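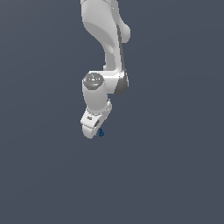 pipe_dreamer_62

Okay, I need some opinions before I order the wrong thing a second time. We run a small hot water loop in the back building (wood-fired boiler, two pumps, a long straight run of steel pipe along the wall) and the expansion joint nearest the boiler has started weeping at one of the convolutions. Just a few drops on the floor in the morning, but it's been three mornings in a row now.

The old one is a single bellows with fixed flanges, no tie rods, and whoever put it in had to pull the pipe sideways to get the bolts through. You can see it the second you loosen anything, the two flanges jump apart. So my thinking was to go with a universal this time, two bellows with a spool piece between, and let it soak up the misalignment.

Gindau has one in the right size with a 10 week wait. Jetwood has something close on the shelf but the face to face is longer, so I'd have to cut pipe. Anybody used either?

slowleak

Don't use a bellows to fix crooked pipe. I know that's not what you asked, but that's how the last one died and it's how the next one will die too. Fix the pipe first, then measure, then order.

I have a couple of the Jetwood ones on a condensate line and no complaints. The paint on the flanges is terrible if you care about that.

pipe_dreamer_62

Fair, but isn't a universal made for sideways movement? That's the whole reason they cost more.

slowleak

It's made for sideways movement when the line heats up. If you use up the travel on day one just getting the bolts in, there's nothing left for when it gets hot. Read the sheet that comes with it, there should be a number for installation misalignment and it will be tiny.

hattie_boilers

I'm going to disagree with slowleak a little bit (hi slowleak!). We had a wall that moved and there was no way on earth we were re-hanging that whole run in the middle of heating season. We ordered the joint built with the offset already in it. You send them the measurements, they make it crooked to match, and it sits there relaxed when it's cold. Ours came from Oshima and it went in like a dream – two of us, one morning, no pry bars. Cost more than the catalog one, and I'd do it again in a heartbeat.

Measure it about five times though. I got mine wrong the first time and only caught it when I was filling out the form.

slowleak

OK, a made-to-order offset is a different animal and I have no problem with it. Stretching a stock one over is what I'm against.

m_torque

What are your anchors like? Everybody goes straight to the bellows and skips the anchors. An untied joint pushes on the pipe at both ends whenever there's pressure in it. If the anchor by the boiler has let go, that would explain your flanges jumping apart and maybe the leak too.

pipe_dreamer_62

Went out with a flashlight after dinner. The anchor at the far end looks solid. The one by the boiler is a strap with two bolts into block, and one of the bolts I can turn with my fingers. So, uh, there's that.

The first pipe guide is also way down the wall. I never gave it a thought because I figured guides were the same as hangers.

m_torque

There's your problem, or a big piece of it. Hangers hold the weight up. Guides keep the pipe pointed at the joint so it squeezes straight and doesn't bow out sideways. On a plain axial joint you want the first guide really close, and the usual rule people quote is four pipe diameters from the bellows, then the second one at 14. Check with whoever makes yours, they all have a chart.

For a universal it changes again, because you want the pipe able to move over. So pick the joint first and then place the guides.

gus_from_the_shop

Just weld it. I patched a bellows with a TIG torch once and got two winters out of it.

hattie_boilers

Gus, no!!

slowleak

Please don't weld it. That metal is thin, and the heat ruins it right next to the patch even if the patch holds. On a hot line with people walking by I wouldn't even think about it.

gus_from_the_shop

I said I got two winters. I didn't say it was smart. Mine was on a cold drain line outside, for what that's worth.

m_torque

A cold drain is a whole other deal. This is next to a boiler.

pipe_dreamer_62

Not welding it, don't worry. Next question then. If I replace the anchor with a real one and straighten the pipe, do I even need the universal? Or do I put back the same kind of single that was in there?

m_torque

Straight run, good anchor at each end, guides in the right spots, growth all in one direction: a single is fine and it's cheaper. I'd want the wall looked at before you hang a big anchor on block, since the full thrust lands there. Or get a tied universal and turn the layout so it takes the movement sideways. The tie rods carry the pressure thrust and your anchor has a much easier life. That means adding an elbow or two and you may not have room.

hattie_boilers

Also ask about the liner! There's a sleeve inside some of them and it has a flow direction. Arrow on the outside. We put one in backward years ago and it rattled like a coffee can of bolts.

slowleak

And take the shipping bars off once it's installed. They're usually painted yellow. I've seen a joint run for years with them still on, doing nothing at all.

gus_from_the_shop

That one I've done too.

pipe_dreamer_62

Ha. OK, prices, in case it helps somebody searching later. Gindau quoted me 427 for the single with a liner, plus freight. The tied universal from the same place was 2305, which made me sit down. Jetwood wanted an extra 200 on top of their single to build it to my face to face so I don't have to cut anything, and they'd ship from the Povthorpe warehouse.

slowleak

2305 for that size? Get another quote. I still think the single is the right call for you.

hattie_boilers

I'd pay the 200. Cutting and re-welding a flange in a tight corner takes up a whole day, and you've got enough to do with that anchor.

pipe_dreamer_62

Leaning that way. Plan for Saturday is let the fire die down, drain the loop, unbolt the joint and see how far off the pipe really sits with nothing pulling on it. Then I measure, and then I order. I can run the other building off the electric heater for a bit, it just costs a fortune.

Does anybody bother replacing the gaskets with something better than the red rubber ones?

m_torque

Yes. Tell us your temperature and pressure first, and whether there's any glycol in there.

pipe_dreamer_62

No glycol, plain water with the boiler treatment in it. I'll read the gauges tomorrow morning when it's up to temperature and post them.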